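What Is a Miracle, and How Would You Check One?
By Stanisława Jasińska
2022-09-13

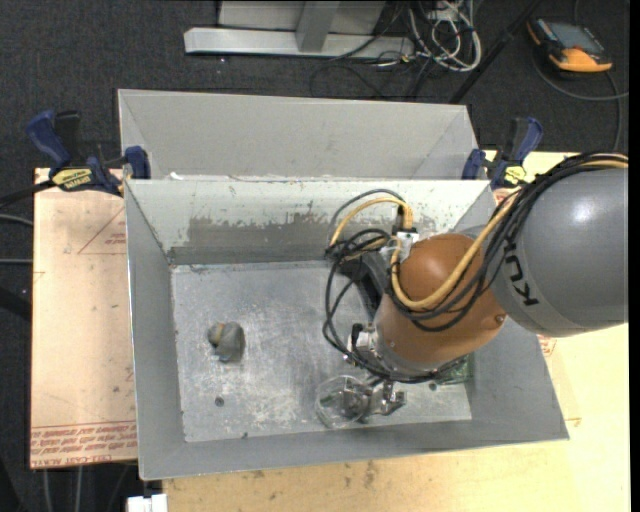 Photo: Huvik / Peltano

Somebody at school says her grandmother was very sick, the whole family prayed, and she got better. Somebody else says that would have happened anyway. Now they aren't speaking to each other, and you would like to know who is right.

I can't tell you that. I wasn't there, and I don't know the grandmother. But I can tell you what the word "miracle" means and what kinds of questions to ask when you hear it. I ask a lot of questions. Some grown-ups find this annoying.

What the word means

People use "miracle" in at least two ways. The first is loose. "It's a miracle you found your shoes!" Your mother does not think an angel found your shoes. She means she is surprised.

The second is the religious one. A miracle in this sense is something God (or a saint, or a holy power) makes happen that would not have happened by itself. Many religions tell stories like this. The Hebrew Bible has a sea that splits so people can walk across. The Christian Gospels, written nearly 2000 years ago, have a few loaves and fish feeding a huge crowd. There are stories of wonders in Islam, and in Hindu and Buddhist traditions too.

Believers don't all read the stories the same way. Some think they happened just as written. Some think the story is there to teach something, and that asking how deep the water was misses the point. You can find both kinds of people sitting in the same row.

The statue in Florkham

When I was nine, my aunt told me about a statue in Florkham that cried. She had heard it from a neighbor. The neighbor said 70 people saw the tears.

I wanted to believe it, and I did for a while. Then I started to wonder about the 70. Had the neighbor talked to them? No. Had she been there? No, her cousin had. And the cousin, when my aunt finally asked her, said she had stood at the back and seen mostly coats.

So how many people did we have who saw tears? We had none that we could talk to. That does not prove the statue was dry. It means we had a story about a story, and the number in it wasn't helping as much as it seemed to.

Watch out for numbers in stories. "70 people saw it" sounds like 70 pieces of evidence. If only one person is telling you about the 70, you have one.

Questions I like to ask

Who saw it? Try to get back to the person who was really there. Each time a story is passed along, it can change a little. Usually it gets better, and that should worry you.

When was it written down? A note made the same evening is worth more than a memory from long ago. People don't have to be lying to remember things wrong. Ask two people in your family about the same vacation.

What else could do that? Water collects on cold stone when the air is warm and damp. Roofs leak. A sick person may have had good medicine, or an illness that often goes away. You need to think about the dull answers first, even though nobody wants to hear them.

What about the times it didn't happen? I think this one matters most, and it is the one people skip. Say 4000 people visit a holy spring and five of them feel well again soon after. Those five will tell everyone. The other 3995 go home and say very little. To know if the spring did anything, you would have to ask all of them, and also ask sick people who stayed home. Some sick people get better at home.

Would I believe this if it came from a religion that isn't mine? If the answer is no, you should ask yourself why. This goes for people with no religion too. They can be lazy in the other direction and say "fake!" before they have heard a single detail.

Do religious people ask these things?

Some do. The Catholic Church, for example, has doctors look at claims of healing before it calls them miracles, and many claims don't pass. Jewish teachers long ago argued about whether a wonder should ever settle a disagreement, and one famous story in the Talmud says it shouldn't. So if someone tells you that asking is rude to God, you can say that plenty of people who pray every day have asked before you.

I would still like to know more about how those checks are done. "We couldn't explain it" and "God did it" are different sentences. Getting from the first to the second takes something besides evidence. Believers call it faith, and most of them will tell you so if you ask nicely.

About the grandmother

Please don't march up to your friend with this list. She was scared, and now she is happy. Praying may have helped the family get through a bad week, whatever it did or didn't do to the illness. You can say, "I'm glad she's better," and mean it.

Save the questions for the statue. My aunt's friend Mrs. Szczepańska says it has started crying again, and this time I have asked for the cousin's phone number.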